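Skovent Open Day

The Skovent Open Day is a yearly public demonstration of hand-guided robot training, held by the Vendimby workshop in the lakeside district of Jurnanar. Visitors spend an afternoon among the people who teach robots to handle everyday objects, and they are welcome to try the teaching themselves. It began as an evening for friends of the workshop and has grown into one of the best-loved science events in the area, with 2,356 visitors signing the guest book since the first one.

Background

Vendimby was set up by Razia Mengal, a mechanical engineer who had spent years programming factory arms and wanted to work on homes and offices instead. The workshop's main line of work is manipulation data: people pick things up, put them down, turn them over and hand them along, using a light gripper held in the hand, and the recordings are later used to train a robot arm to do the same jobs. The software that sorts and replays those recordings is called Skovent, and the open day took its name from it.

The first event was planned for a single evening in September. So many people stayed late to have one more go that a second date was added the same year, and the winter edition has been the larger of the two ever since.

Setting and format

The demonstrations take place in ordinary rooms, on ordinary furniture. Mengal has always been firm on this point. A robot that only knows a bare bench under even light will struggle the moment it meets a striped cushion, a shiny can or a window full of trees, so the open day tables are left with drinks, packets and stickers on them, and guests drop their bags on the sofa as they please.

Each session starts with a short welcome and a safety talk, and then the hosts go straight to the objects. Computer mice are a favorite first task. They are smooth and rounded, they have a clear front and back, and everyone in the room already knows where one belongs.

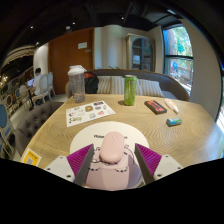 Beginners usually come in too fast. The advice from the hosts is to bring the fingers down on both sides first, pause, check that the gap looks even, and only then close. That pause is a wonderful thing to watch in a first-timer — the shoulders drop, the wrist steadies, and the whole motion becomes something a machine could learn from. Groups are kept to a maximum of 22 so that each person gets several turns, and children can take part if they are able to hold the tool comfortably.

The gripper

The tool used at the open day is a simple two-finger design. The fingers close toward each other on whatever lies between them, and the person holding it supplies all the rest: the reach, the angle, the speed and the judgment. A camera rides along with the hand and records the task from close up. No arm or motor moves the tool through the air, so a newcomer can begin within a minute or two of picking it up.

The mounting plates and ribbed finger parts attract plenty of questions from visitors who build things at home, and the hosts are happy to talk about them for as long as anyone wants to listen. Softer shapes are kinder to fragile objects, while stiffer ones give a surer hold on something heavy. Finding a good balance takes patience, and a box of retired fingers is passed around the room during the break.
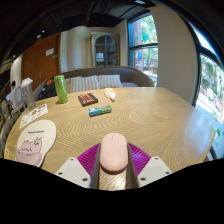 Lifting is treated as its own skill. Guests are asked to raise an object a short way, hold it level, and set it down again before they try carrying it anywhere. A good hold keeps the object from tipping as it leaves the table, and it also gives the recording a clean moment where the grasp ends and the move begins. Skovent marks these moments so that they can be compared across many hands, and visitors can see their own attempt played back beside one made by a regular operator. The differences are often smaller than people expect!

The Bugti round

The last part of the afternoon is the Bugti round, a friendly contest named after the workshop's first robot arm. Players draw a card naming an object and a place to put it, and score up to 100 points for a smooth path and a gentle release. Speed earns nothing. The best score on record belongs to a retired piano tuner, who has come back to defend it at every event since.

The winter edition of 23/12/2023 added a second round for pairs, in which one player gives spoken directions and the other works the gripper. It was loud, slow and enormously popular, and it has been kept in the program.

See also

Vendimby
Bugti (robot arm)
Teaching by demonstration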